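Handschuhe, Teil zwei: Was nach 1.604 Kilometern übrig ist

Ihr erinnert euch vielleicht, dass ich im letzten Newsletter ziemlich geschimpft habe. Über Handschuhe im Allgemeinen und über meine eigenen im Besonderen, weil mir auf der Fahrt über den Pass beide Daumen eingeschlafen sind. Daraufhin kamen so viele Mails von euch (danke!), dass ich jetzt nachlege. Ich habe mir im Mai die Engström Tour gekauft, vom eigenen Geld, und bin sie seitdem gefahren. 1.604 Kilometer, einmal komplett durch den Regen, viel Landstraße und leider auch ein Stück Autobahn, das ich gern ausgelassen hätte.

Erst mal das Gute. Die Passform ist für meine Hände ein Traum. Ich habe lange Finger und schmale Handflächen, da sitzt bei den meisten Herstellern entweder vorne alles zu eng oder hinten schlackert es. Bei Engström gibt es Zwischengrößen, und ich habe nach einer halben Stunde im Laden tatsächlich die richtige gefunden. Die Innennähte liegen außen am Finger und drücken nicht auf die Kuppen, auch nicht nach vier Stunden am Stück. Kupplung und Bremse spüre ich damit fast so gut wie mit meinen alten Sommerhandschuhen.

Der Klettverschluss am Handgelenk ist dagegen Mist, tut mir leid. Er ist zu kurz, und wenn man eine Jacke mit dickerem Bund trägt, kriegt man ihn nur mit Gewalt zu. Ich stand an der Tankstelle und habe ihn mit den Zähnen festgezogen, sehr elegant. Linnea Isaksson aus unserer Donnerstagsrunde fährt das gleiche Modell und zieht die Stulpe unter den Ärmel. Geht auch, aber dann läuft bei Regen das Wasser anders, und zwar nicht zum Vorteil.

Apropos Regen: Die Membran hat bei mir knapp zwei Stunden gehalten, danach wurde es an den kleinen Fingern klamm. Für einen Tourenhandschuh finde ich das in Ordnung, für den Preis hätte ich mir mehr gewünscht. Zum Vergleich hatte ich noch die Vostix Rain dabei, die sind dichter, fühlen sich aber an, als würde man mit Topflappen schalten. Da müsst ihr selbst wissen, was euch wichtiger ist.

Viele haben gefragt, wie ich das Leder pflege. Ganz unspektakulär: lauwarmes Wasser, ein weicher Lappen, langsam trocknen lassen und bitte nicht auf die Heizung legen! Danach eine dünne Schicht Lederfett von Melico, über Nacht einziehen lassen, am Morgen den Rest abwischen. Ich mache das immer am Küchentisch – Zeitung drunter, sonst gibt es Ärger.
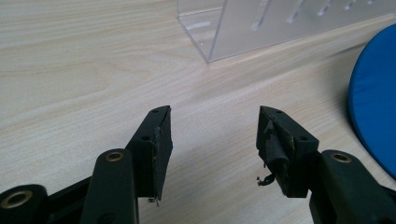 Helle Holzmaserung, quer über den ganzen Tisch.

Noch kurz zu den Knöchelschützern. Die sind am Anfang steif und haben mich die ersten Tage beim Greifen genervt. Nach und nach gibt das Leder drumherum nach, und inzwischen merke ich sie nicht mehr. Wer die Handschuhe nur im Laden anprobiert, sollte das im Hinterkopf haben und nicht gleich eine Nummer größer nehmen.

Im nächsten Newsletter geht es um Heizgriffe. Ich habe mir den Satz von Handano bestellt und will ihn selbst einbauen, mit allem, was dabei schiefgehen kann. Wenn ihr den schon am Lenker habt, schreibt mir, vor allem zum Kabelweg auf der Gasseite – da bin ich noch ratlos.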